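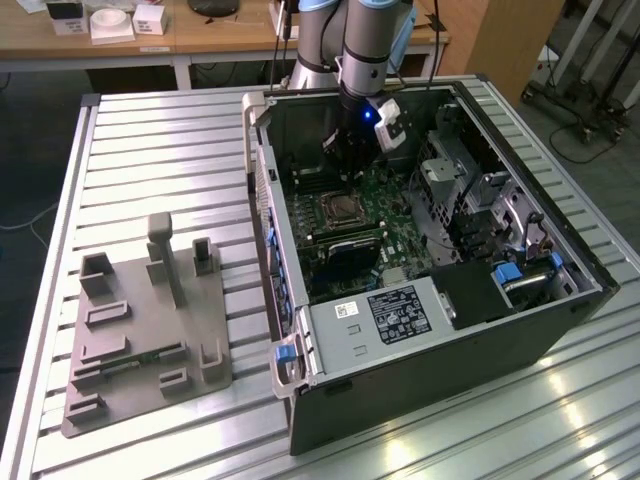
2019-01-02

1/ New year, so I'm going to write down how we do rhyming at home. I've been asked for it since October and kept putting it off. My son is four and can't read yet. This is all listening and talking.

2/ You need a shoebox and some small things from the house that rhyme in pairs. Ours has a sock and a toy clock, a bear and a doll's chair, a peg and a plastic egg, a key and a wooden bee.

3/ Start with 2 pairs. I put out the whole box the first time and he tipped it on the floor and went off to play trains. Four objects on a tray was plenty.

4/ Say the name of each thing as you put it down. Then pick one up and say it again slowly. "Sock. What sounds like sock?" If he doesn't answer I say sock, clock, and we move on. I don't test him.

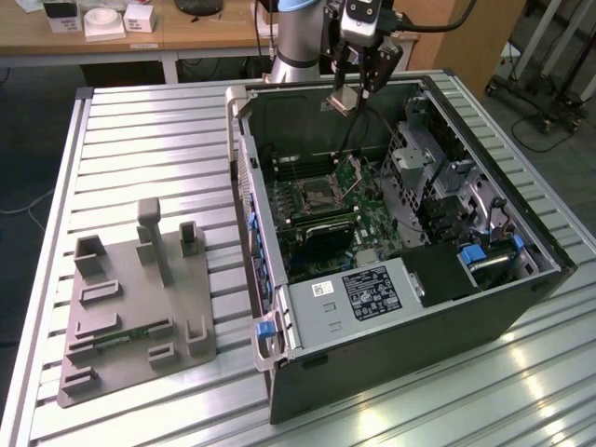 Page 162

5/ The page number is for the Suvetti Early Sounds handbook, which is where I got the order from. Hear rhymes first, then match them, then make up your own. We stayed on hearing for weeks. Nursery rhymes in the bath count.

6/ Made-up words are fine. He says "bear, chair, zair" and laughs his head off. He has got the sound right, so I leave it.

7/ Picture cards work once the objects get boring. I use the free Pamik set. Print on card if you have it, as ours on plain paper were ruined by lunch. Take out the "ship" card, he always calls it a boat and then nothing rhymes. 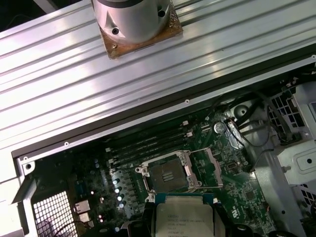

One reader wrote back that her daughter matches by first sound every time, so she puts sock with spoon and won't be moved. Ours did that too. I told her to put the matching away for a bit and go back to songs, stopping before the last word so her daughter can shout it.

8/ Accents matter. "Bath" and "path" are safe anywhere, but "book" and "duck" rhyme for my mum and not for me. Use whatever rhymes in your house.

9/ We do five minutes after breakfast. Some days he asks for more and some days he won't sit down. Both are fine at four. You don't need 100 cards or a timetable on the wall.

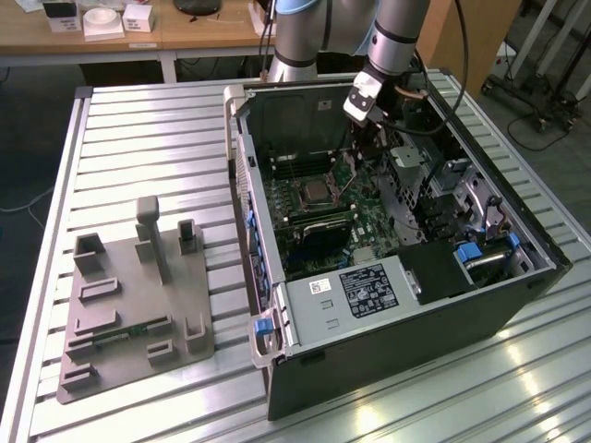
10/ Books we use alongside it: anything with a strong beat and a rhyme at the end of the line. The library has plenty. Read it the same way each time for a few nights, then leave a gap and wait.

11/ I'll put our list of pairs up as a printable once I've fixed the margins. Next thread will be on clapping out syllables, which he likes a lot more than this.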